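Robots and shelf work: frequently asked questions
Stostness Store Services
Last updated 7th September

We stock, face and tidy shelves for independent homeware and discount stores. Customers often ask us when a machine will take over the job, and some have been offered one. These are the answers we give.

Can a robot stock my shelves today?

Parts of the job, yes. Moving full cases from the back room to the right aisle is well within reach, and several stores we work with have carts that do it. Taking single items out of a case and setting them neatly on a shelf is still mostly done by people.

What makes household goods harder than groceries?

Boxes and cans have flat sides and come in a few standard sizes. Homeware doesn't. A shelf of plastic bowls might have three colors, two rim shapes and a printed pattern, and all of it has to be straightened by the end of the shift.

See-through plastic is a problem of its own. Depth cameras work poorly on it, since light passes through the wall of the bowl and the camera reads whatever is behind. A wavy rim adds to the trouble because the edge is never at the same height twice.
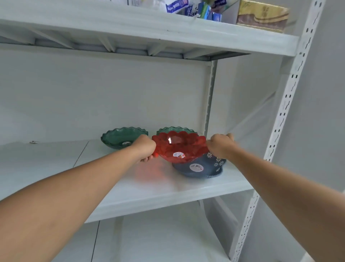 Bowls also stick together when they are nested. A person feels the second bowl coming along and gives the stack a small twist. Most grippers we have seen pick up both, or let go of both.

Have you tested any of this yourselves?

Yes. In June we ran a trial with a Bruvix arm on a wheeled base, on one aisle of kitchen goods. It was given 70 items to place. It placed 40 without help, and 26 needed a person to step in. The rest were dropped. Nothing broke, but plastic is forgiving and we would not have tried it with glass.

How did the speed compare?

Our staff were 3 times as fast on the same aisle. The arm did not slow down toward the end of the run - people do - so the gap may be smaller over a full night. We have not tested that.

Does the shelving matter?

A lot. Deep shelves with a board close above leave little room for an arm and its wrist joint. If you have slotted uprights you can raise the upper board a few notches, but then you lose display space. We would not refit a store for a machine at this point.

What about price stickers and facing?

Turning an item so the label points at the shopper is slow for a robot. It has to find the sticker, work out which way is front and often let go and grip again. The Belkadi software we looked at could find stickers on plain items. It was less reliable on patterned ones.

Will the same robots work in my kitchen at home?

Not soon, in our view. Putting dishes away is close to the same task, with cupboard doors added and every home laid out differently. The Umum home unit has been shown doing it in a prepared kitchen. We have not seen it in an ordinary one.

Should I wait before signing a stocking contract?

We don't think so. Our contracts can be ended with a month's notice, so you can switch if something better comes along. If a vendor offers you a trial, ask for it to be run on your own shelves, with your own stock, during opening hours.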